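Crafts > Table > Weekend How-Tos

Plan a Potluck Table With Tape

14 comments

I love a full potluck table, and the best trick I know costs almost nothing: mark it out first! Cover the table in brown kraft paper and run strips of blue painter's tape across it, so every dish gets its own spot.

Step 1: Lay the grid

Pull the paper tight and tape it under the ends. Don't bother with a ruler. Crooked lines work fine, and once you set a bowl down you'll see how much room it needs.

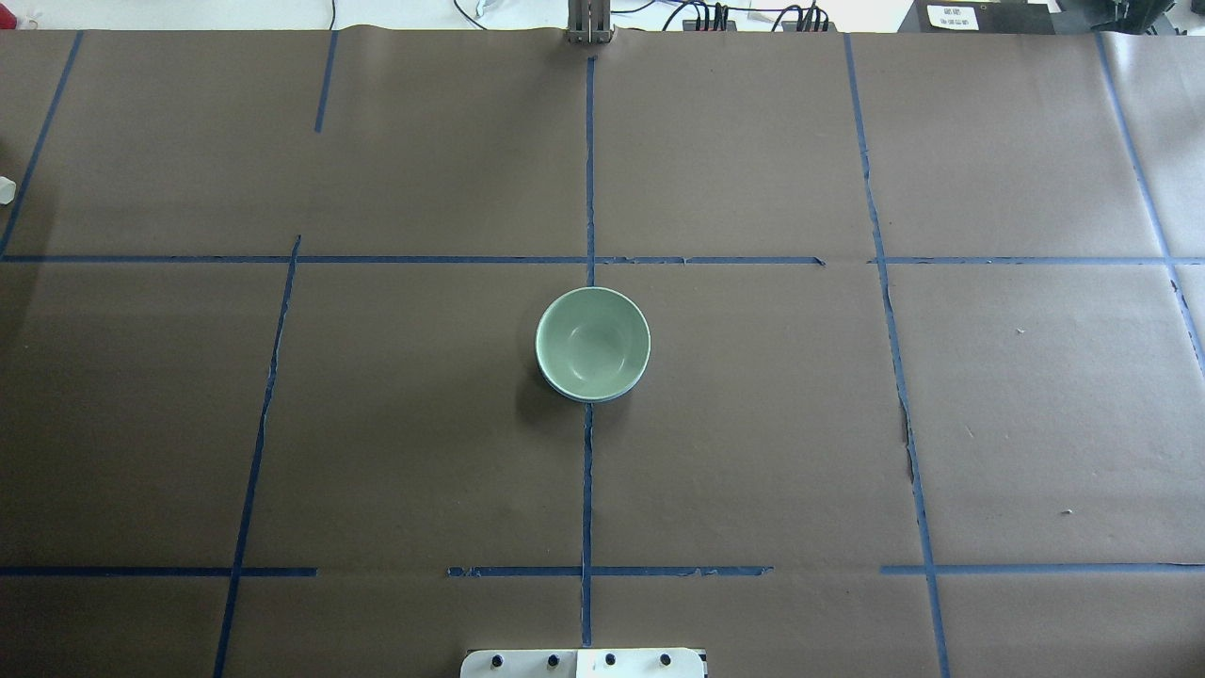 Step 2: Place the big stuff

Hot dishes go in the middle, plates at one end, forks at the other (people grab them last). Leave two spaces free for latecomers. Write the name of each dish right on the paper, and mark anything with nuts!

Step 3: Roll it up

After dessert, clear the dishes and roll the whole thing into the trash.

4 shares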